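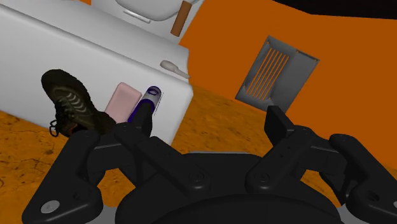 Figure 4. Simulated view: two-finger gripper, can and shoe on a white surface.

Section 3. Setting Up the Holtden Coastal Surveillance Radar Display

3.1 Before you start

This section covers first-time set-up of the operator display at a fixed shore site. It assumes that the antenna mast is installed and that the site survey has been signed off. Mast work is covered in the Bundness installation manual. Operators who only need to change watch sectors can go to 3.4.

You will need:
Display unit and power lead
Site data card
Administrator key
Signed survey sheet

CAUTION: Do not enable transmission while anyone is on the mast platform. Lock the transmit switch in the OFF position and keep the key with the person in charge of the work.

3.2 Connecting the display

1. Check that the transmit switch is locked OFF.
2. Connect the data cable to the port marked RADAR IN. Turn the collar until it clicks.
3. Connect the power lead and switch on the display.
4. Wait for the self-test to finish. The status line reads STANDBY.
5. Insert the site data card and select LOAD SITE.
6. Compare the antenna height and position on the screen with the survey sheet. If they differ, stop and contact the survey office before going on.

Note: The display accepts site cards from the older Sedholm system, but watch sectors stored on those cards are ignored. Enter them again by hand.

3.3 Aligning to true north

The picture must be aligned before tracks are passed to a command post. An alignment error moves every track by the same angle, so it is easy to miss on a quiet screen.

1. Confirm that the mast platform is clear and unlock the transmit switch.
2. Set the range scale to the shortest setting that includes the surveyed reference point.
3. Select ALIGN, then REFERENCE.
4. Place the cursor on the echo from the reference point and press ENTER.
5. Type the surveyed bearing and press ENTER again.
6. Select SAVE. The display restarts its tracks. Existing track numbers are lost.

At the Sepúlveda training site the reference point is the steel beacon on the outer breakwater, at a range of 1,098 meters. Do not use the moored buoy next to it. It swings with the tide.

3.4 Defining a watch sector

1. Select SECTORS, then NEW.
2. Enter the start bearing, the end bearing, and the inner and outer range. Bearings run clockwise.
3. Choose the alert type: ENTRY, EXIT or BOTH.
4. Set the track delay. The default is 3 antenna sweeps. A shorter delay gives earlier alerts but more false ones in rough seas.
5. Select SAVE.

The inner range cannot be set below 500 meters. Sectors may overlap -- a track that enters two sectors at once raises one alert for each.

CAUTION: A sector alert does not identify a vessel. Follow your unit's identification procedure before reporting a track as hostile or friendly.

3.5 If the display stays blank

Check the data cable collar first. If the status line reads NO VIDEO with the cable seated, restart the display and repeat 3.2 from step 4. If the fault remains, save the event log to the site card and send it with the fault report.

Revision dated January 4, 2020. Text: Elba Gaete. Technical check: Palesa Sibiya. Replaces the July issue; changes are in 3.3 and 3.4.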